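El chal de octubre

Rezaul Herath aprendió a tejer con un libro prestado y un ovillo de lana Rinard que su hermana había dejado en un cajón. Lo primero que hizo fue una bufanda torcida. Lo segundo fue otra bufanda, igual de larga y un poco menos torcida. Después compró agujas circulares y se apuntó al grupo que se reunía encima de la mercería Awasthi, a las seis y media de la tarde.

El grupo lo llevaba Krishnamoorthy Nair, un hombre mayor que había trabajado en aduanas y tejía sin mirar. A los nuevos les daba siempre lo mismo, un cuadrado en punto bobo, y cuando lo terminaban lo deshacía delante de ellos. Rezaul vio cómo deshacía el suyo y no dijo nada. Volvió a montar los puntos.

En octubre Nair sacó de una carpeta un patrón escrito a máquina. Era un chal de hojas llamado Prerness. Empezaba con dos puntos y crecía por los lados hasta llegar a 197 en la última vuelta del cuerpo. Luego venía el borde.

—Mi mujer lo empezó dos veces —dijo Nair—. La segunda llegó hasta el borde.

—¿Y qué pasó?

—Se quedó en el borde.

Rezaul se llevó el patrón a casa. Compró cuatro ovillos de Flukberg en color ciruela, de 200 metros cada uno, y pidió a la dependienta que comprobara que eran del mismo baño. Los cuatro llevaban el número 1518 en la etiqueta. Guardó una etiqueta en la cartera por si le faltaba lana.

Tejía por la noche, con la radio baja. Las primeras hojas le salieron cerradas como puños. Hacia la cuarta repetición entendió que estaba apretando las lazadas, aflojó la mano izquierda y las hojas empezaron a abrirse. No deshizo las primeras. Quedaban en la nuca y ahí no se iban a ver.

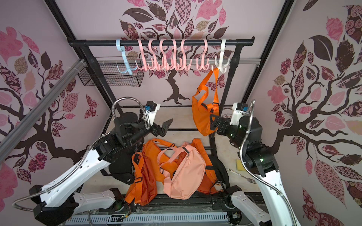 Árboles y hojas estampados sobre un fondo malva rosado.

En noviembre cometió el error. Se saltó un aumento en el lado derecho y no lo vio hasta doce vueltas más arriba, cuando la última hoja se quedó sin sitio. Extendió la labor en la mesa de la cocina y la miró un rato. Después la metió en una bolsa y la llevó al grupo.

Nair se puso las gafas. Siguió el borde con el dedo hasta encontrar el punto que faltaba.

—Aquí.

—¿Lo deshago?

Nair tardó en contestar. En la otra punta de la mesa alguien pedía unas tijeras.

—Puedes bajar solo esa columna con un ganchillo —dijo—. Se notará un poco.

Lo hicieron entre los dos. Nair sujetaba las agujas y Rezaul iba subiendo los puntos uno a uno. Cuando terminaron, la mercería ya había cerrado y tuvieron que salir por la puerta del patio.

El borde le llevó tres semanas. Lo remató un domingo de lluvia, lo lavó en el lavabo y lo sujetó con alfileres sobre una toalla, en el suelo del dormitorio. Durmió con la ventana abierta para que se secara.

La tarde siguiente de grupo lo llevó doblado en papel. Nair lo abrió, buscó el lado derecho y pasó el pulgar por la columna arreglada.

—¿Para quién es? —preguntó.

—Para su mujer.

Nair volvió a doblar el chal por las mismas marcas. Lo guardó en la carpeta, encima del patrón, y la carpeta no cerró bien. Luego le pidió a Rezaul que ayudara a la chica nueva, que no sabía montar los puntos.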